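December 29, 2024

Still in my slippers and I've been down in the shop since before breakfast, so I guess this is what the week after Christmas is for. Coffee number two is next to the keyboard and I want to get this down before I forget which numbers I changed.

The left arm has been sagging since we moved it. Not a lot, but if you tell it to hold still with the elbow out it droops, then notices, then hitches itself back up like somebody nodding off in church. I spent most of yesterday blaming the cable. Benoît said from the start it was the gain on the elbow joint and I told him no way, we set that in April and it was fine in April. Well. It was the gain. I had it at 60 and he talked me into 90, and the droop went away on the first try! I owe him lunch at the Hosura place, which he has already brought up twice.

We're calling the whole rig Kasia now, by the way. That was Benoît's idea too, and I held out for a while, but it's a lot easier to yell "Kasia's moving" across the shop than "the two-arm setup is moving." The folks over at the Szabo bench have started saying good morning to it.

So with the elbow behaving we put a bunch of stuff out on the big table and went for grabs. Soft things are what I care about most. Anybody can pick up a block. I want it to take a floppy pouch by the corner and not squash it or shove it off toward the wall, and I want the right arm to wait its turn while that's going on (it is NOT good at waiting, more on that below).

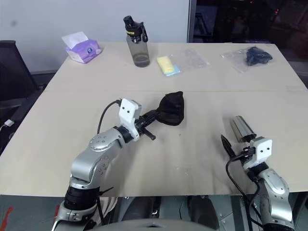

What I changed today

Elbow gain, left arm, 60 to 90. Leaving it there. Right arm stays where it was until I've slept on it.

Gripper closing speed, left, down to 9. It was snapping shut way too fast for fabric. The black pouch seems happier with the slow close, and I like the sound of it better too, kind of a soft zip in place of the clack.

The right arm I mostly just fought with. It wants to go for the metal cup from every angle except a good one. With the cup lying on its side it keeps lining up as if it were standing, and then I have to hit stop and back it out. I think shiny stuff is throwing off the wrist camera, so tomorrow I'm going to try hanging a sheet over the lights on that side before I touch any code. If that does nothing I'll go bug Benoît.

Haven't even started on the clear plastic bags. I can barely find those on that tabletop with my own eyes, so good luck to Kasia.

Other shop stuff: the drill press is making its noise again. It came out of a school in Terkthorpe and the plate on the back says 1994, so it has earned a noise or two, but I'd like to pull the cover and look at the belt before someone else decides to oil it with cooking spray. Also we are almost out of the short screws, the ones for the round covers. Need to order those tonight. Write it on your hand, dummy.

My back hurts from leaning over the table. Going to eat leftover ham and read for a while.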